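Waste on the Plate: What Jidthorpe Sixth Form Throws Away at Lunch

Project report by Concetta Lombardi and Lachlan MacBrayne

1. Why we did this

We picked food waste after our first idea, a study of sleep, fell apart when neither of us could stay awake long enough to write the plan. Our tutor said food waste was "a bit done". She was right, but the school canteen is 14 steps from our common room and we are not ambitious people.

The question we settled on was simple. What do students at Jidthorpe leave on their trays, and does it change if you move things about? We had both seen the posters by the till asking everyone to Think Before You Bin. We had also both seen a lad put a whole jacket potato in the bin while leaning on one of those posters.

2. Background

Most of what we read before starting was about primary schools, where the main finding is that small children do not like sprouts. There is less on sixth formers, who do not like sprouts either but can say so at length. We found some useful writing on portion size and a great deal on "nudging", where you get people to do something by making it slightly less effort than the alternative. Lachlan became very keen on nudging and spent a week putting his dirty mugs closer and closer to the sink. They are still not in it.

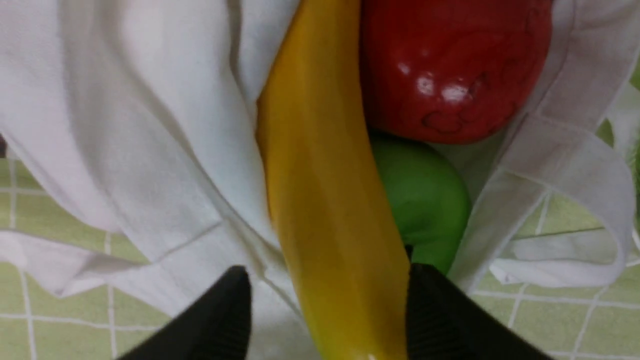
Fruit was the part we argued about most. The canteen puts one piece in every meal deal whether you want it or not, and most people plainly do not. Concetta's view was that students dislike being told to eat it. Lachlan's view was that the choice is bad, and that if you are only ever offered a yellow banana or a big shiny red apple, like the pair in the photo, you will sooner or later go off both. We never settled this, and the results section will not help you.

3. Method

We ran the study over 6 lunchtimes. On the first three we changed nothing. On the last three the fruit was moved from beside the till to the start of the queue, and people could say no to it.

Leftovers went into tubs by type: starch, meat, veg, fruit and "other". We weighed the tubs at half past one, after taking off the weight of the tub, a step we forgot on the first Monday and had to put right afterwards with some fairly sulky arithmetic. The scales were a Codov kitchen set that belongs to Lachlan's nan. They switch themselves off if you pause to think.

We also gave out a short survey and got 251 back. Two were filled in entirely with drawings of a horse. We have kept them in the total, as they did answer the question about year group.

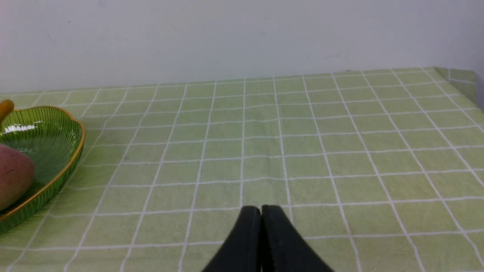 There was one problem with the survey that we should own up to. Question 4 asked "Do you waste food?" and gave the boxes Never, Rarely and Sometimes. We left off Often. Several people wrote it in by hand and one underlined it twice, which we took as a comment on us.

4. What we found

Starch was the biggest tub every single day, mostly chips that had gone cold while their owners were talking. Veg came second. Meat hardly figured, except on curry day, about which the kitchen has asked us to be kind.

The fruit tub got lighter once people could refuse it. This sounds like a triumph until you look at the fruit bowl, which stayed full. The waste had simply moved from the students' side of the counter to the kitchen's side. Zakharchenko (the textbook we were told to use, and did use, eventually) calls this displacement. The kitchen called it something else.

In the survey, most people blamed portion size. The next most common reason was not having long enough to eat, and after that came "my mate put something in it".

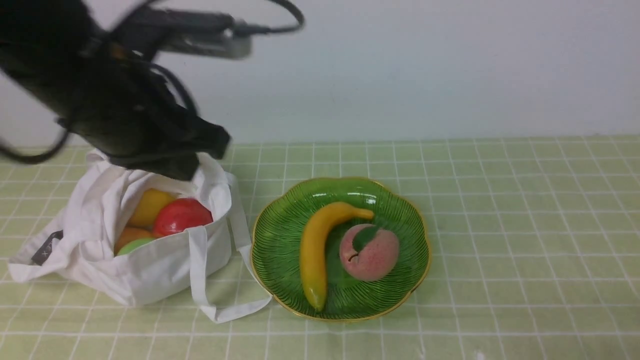
We had hoped to compare our figures with Jirneck College, who ran a similar project last year. They sent us a very friendly email and a spreadsheet with one number in it. The number was 1,000. It had no unit. We wrote back to ask and have not heard.

5. Problems and what we would change

Six days is not long, and one of them was the Year 13 trip, so the queue was short and the chips were unusually good. People also behaved oddly when they saw us standing by the bins in aprons. Concetta watched a friend eat an entire portion of cabbage while keeping eye contact with her.

If we did it again we would hide, run it for a whole half term, and let people choose between a small and a large plate. We would also borrow different scales. Lachlan's nan would like hers back by December and has said so in writing.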